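What is an embassy?

An embassy is an office that one country keeps inside another country. The person in charge is called an ambassador.

Take two countries, Merness and Degefa. They share a border 295 miles long. The Merness embassy in Golville, the capital of Degefa, has 105 workers. They help travelers who lose their passports, and they pass messages between the two governments.

What is a protest note?

Sometimes one country is upset with another. It can call the ambassador in for a meeting - often at short notice, even at 9 in the morning - and hand over a letter. The letter says what went wrong and asks for it to stop.

What do people wear?

For a meeting like this, a suit. On a regular day in a small office, a polo shirt may be fine.

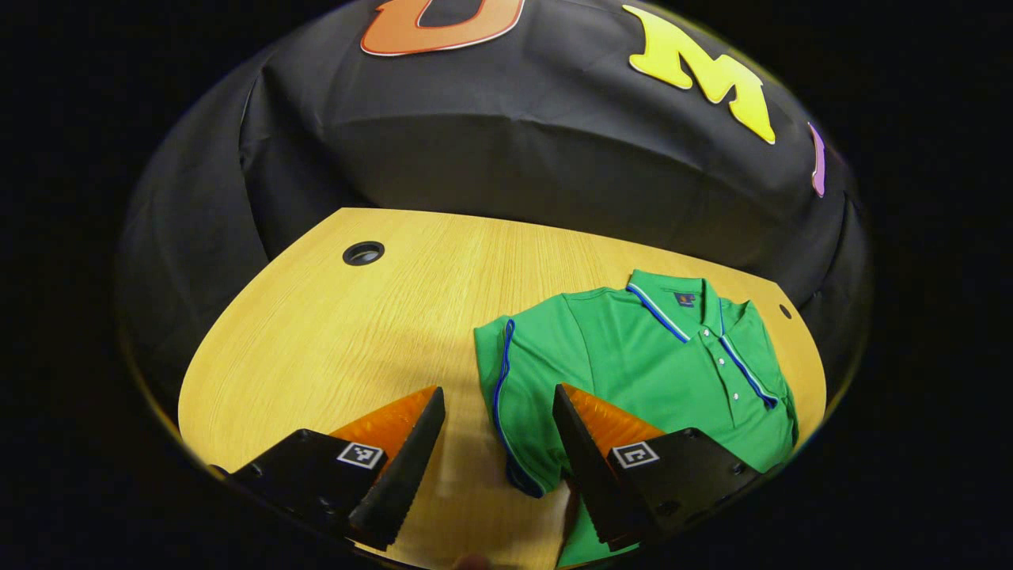
Words to know

Border: the line where 2 countries meet.
Envoy: a person sent to speak for a government.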